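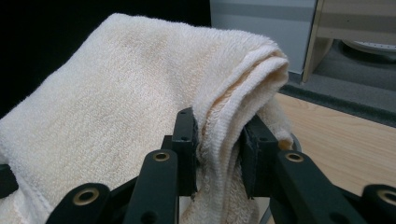 Visits / Laundry & Linens

Two Grippers, One Towel, and My Equipment Budget

I run purchasing for a small group of guesthouses, and my line for "automation" has stayed blank for as long as I've had the spreadsheet. On Wednesday I took the bus out to Brotunden to see whether Cleline could give me something to type in it.

Cleline occupies the back half of a building it shares with a tile importer. Reception is a stool. Zuzana Halás, who sells the equipment, met me there with a visitor badge and a coffee I was told to finish before the workroom, which I took as a good sign about their feelings toward white linen.

The work going on that morning was towel handling with hand-held grippers: black fingers, flat linkage arms, brass rings where you'd expect the joints. A person steers the thing to the hem, pinches, and the recordings go toward teaching an arm to do the same. I have paid people to handle towels for years and never once watched it with this much attention. Terry is awful stuff to grab. It bunches, it twists, it folds over on itself in layers, and the flat woven band bends wherever it pleases. Tatu Mushi, who writes the handling software, told me they spend more hours on edges than on everything else put together. I believe him.

Then we sat down and talked about money.

The folding cell is called Odeo. It does bath towels and hand towels. It does not do fitted sheets, and when I asked about fitted sheets Tatu looked at the floor. The lease is 896 a month on a contract I thought was long, and the service plan is on a separate page, where service plans like to live. Replacement finger pads come in a set. Zuzana described them as a consumable, a word I've learned to write down and underline. She didn't have a figure for how many sets a year, because no customer has had a cell for a year yet. Points for saying so.

Floor space was the other surprise. The brochure footprint is the machine. Add somewhere for the clean pile, somewhere for the folded pile and somewhere for a person to stand while unjamming it, and you need a good deal more. Our biggest laundry room currently holds two dryers and a broken ironing press that I've been asked to sell since spring.

I'd brought a number of my own. Our three houses put over 1121 towels a week through the fold table in high season, and in January you could do the lot during a phone call. A lease doesn't know it's January. I asked about seasonal terms and Zuzana said she'd take it to Bjartur Arnardóttir in finance. I have now had two emails from finance, neither containing a term.
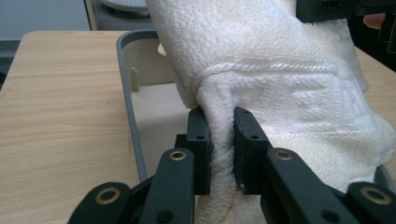
What I'd ask before signing

Can it be tried on our towels? Theirs were thick, with a braided line and a herringbone strip along the band. Ours have been through a lot and have gone thin in the middle. Cleline will take a bag of 7 for a trial, freight at our cost.

Who fixes it? The nearest technician is in Kinyua, a ferry away from two of our houses. The contract says "next working day," and the ferry has its own views on that.

What happens to stained pieces? Subira Lema, our head housekeeper, pulls those by eye as she folds and doesn't break stride. Odeo folds what it's given. So the sorting stays with a person, and I need that person's hours in the same column as the lease.

What does the second year cost? I asked for it in writing. Pending.

Manaia Ruawai, who signs off on anything with a plug, wants a recommendation by the end of the month. For now I've put in the trial, the freight and a line for moving the ironing press. Offers welcome on the press.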